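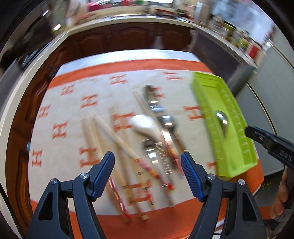

Session 5: Fit, Alterations and the Clothes You Already Own
Course: Personal Style for Everyday Life, Hodance Evening School
Teacher: Jovita Zamudio
Room 1513

Before you read

In the last session we spoke about color. Please keep your color notes, we will need them again when we plan outfits. Today the subject is fit, and I would like you to forget for a moment whether a garment is pretty. We look only at how it sits on the body.

1. What the word "fit" means

A garment has two kinds of room inside it. The first is wearing ease. It is the extra space that lets you sit, breathe and lift your arms. The second is design ease, the space that the designer added to get a certain shape, for example in a wide coat. When students tell me that a blouse is "too big", very often they mean that it has more design ease than they like. This is a matter of taste and no tailor needs to repair it.

A size number is only a name that the maker gives to a set of measurements. Two makers can give the same name to different sets. For this reason I ask you to write down your own measurements and to compare them with the size chart of each shop. If your waist is 61 centimeters in one month and a little more in August, this is normal. Measure again before you buy something expensive.

2. The order of checking

Always start with the part that is hardest to change.

Shoulders. On a classic jacket the seam should end where your shoulder ends. To move this seam is costly work, and I do not advise it for a cheap jacket.

Chest and upper back. Close all the buttons and cross your arms in front of you. If the cloth pulls strongly between the shoulder blades, try the next size.

Waist. Usually it is simple to take in. To let it out depends on how much cloth is left inside the seam, so turn the garment and look.

Length of sleeves and legs. This is the easiest change of all. Bring the shoes you will wear to the fitting.

3. Words to use with a tailor

take in – make narrower
let out – make wider
hem – the finished lower edge
dart – a sewn fold that gives shape
rise – the distance from the crotch seam to the top of the waistband

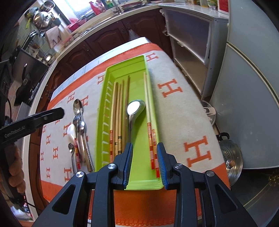

It also helps to say what you want to do in the garment. "I ride a bicycle to work" tells a tailor more than "please make it nicer". My colleague Araceli Zavala worked for many years at Galindo Alterations, and she asks every customer to sit down on a chair before she puts in one pin. Trousers which look perfect when we stand can be quite unpleasant when we sit.

4. Keep, alter or give away

Take each garment you did not wear in the past year and try it on in daylight. Alter it if you like the cloth and only one or two seams are wrong. Give it away if you need to persuade yourself. Some pieces will be difficult to judge – perhaps they were a gift, or they belong to an earlier time in your life. Put these in a bag with the date on it and decide later. I have a gray skirt which stayed in such a bag through two apartments.

Please be kind in your notes. Write "the sleeve is short", and do not write "my arms are too long". The garment is the thing that we correct.

5. Homework

a) Choose three garments and check them in the order of part 2. One of them should be something you wear often.
b) For each one, write one sentence about the shoulders and one about the length.
c) Ask a tailor near you for the price of a simple trouser hem. At Jastow Cleaners I paid 22 dollars, but prices are different from one street to another.
d) Read the pages about knitwear in the Okley reader. Knitwear follows other rules, because it stretches, and we will start with it next time.

Handout updated 22 December 2023. Please bring a soft measuring tape to Session 6.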